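About Viltlow

Viltlow handles molded plastic parts for companies that make equipment housings, covers and trim. We receive parts from molders, check them, set them out in order, and pack them for the next step in our customers' assembly. We don't mold anything ourselves, and we don't sell parts under our own name.

The company was started by Verna Thibodeaux, who had spent most of her working life in receiving departments. She had seen a lot of good parts scratched between the molding press and the assembly line. The first shop was a rented bay with three benches and a roll-up door that stuck in February. We moved to our present building when the Protport work outgrew it.

What we do

Most of our work is with shells and covers that have a visible outer surface. These parts scuff easily. They also nest inside each other if you let them, and once two glossy shells have been pushed together they often have to be thrown out. So we keep them apart. Parts are set in slotted racks after inspection and moved into containers by hand count. A standard customer lot is 900 pieces. Larger lots are split.

Our checks cover:

Flash and burrs along the rim
Sink marks and scratches on the outer face
Warping along the length of the part
Correct part for the order, left or right where it applies

Small trimming jobs are done on the spot. Anything that needs more than a minute of work goes to the rework bench on a tagged tray and is logged separately from the lot.

The floor

Our floor is 2188 square feet, with receiving at the north end and shipping on the alley side. The parts area has carpet. Concrete is easier to sweep, but a dropped shell on concrete is usually scrap, and people who stand all day prefer the carpet too. It is vacuumed before the first shift and again at lunch.

The racks are yellow with rounded edges. We had square-edged steel racks before, and they marked parts and caught sleeves. The slots on top are shallow, so a part can be lifted out without being pulled against anything. There is a lower ledge on the inner side where small tools are kept within reach. 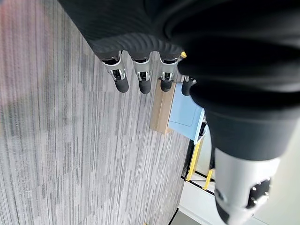
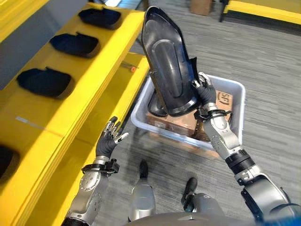 The striped carpet in the parts area and, in the second picture, black shells in the rack slots with a screwdriver on the ledge.

Loose hardware is kept off the top of the racks. Screwdrivers and trim knives stay on the ledge or at the bench, and everything is put back in the tool drawer at the end of the shift. Racks are wiped down on Friday afternoon, when the last truck has gone.

Who we are

There are 19 of us. Verna still runs the company and still opens the receiving dock most mornings. Jozefína Koubek manages the floor and writes our packing instructions. She came to us from a furniture hardware plant and introduced the slotted rack layout we use now. If your part needs its own slot spacing or a special liner, she is the person you will be talking to.

New employees begin in receiving and learn the part families before they move to inspection. Handling gloves are supplied.

Our customers

We work mainly with small and mid-sized manufacturers within a day's drive. Protport has been with us the longest, and we have packed covers for Jikeck and Saithong for several years. Some customers send us a full year's schedule. Others call when a pallet is already on the road, and we do our best with that.

Working with us

To get a quote, send a sample part, the quantity, and a description of how it is packed now. A drawing helps but is not required. We will return the sample in a proposed pack with a price per piece and a lead time. There is no charge for the first sample pack.

Visitors are welcome on weekdays by appointment. Please use the front door on the street side, as the alley is kept clear for trucks.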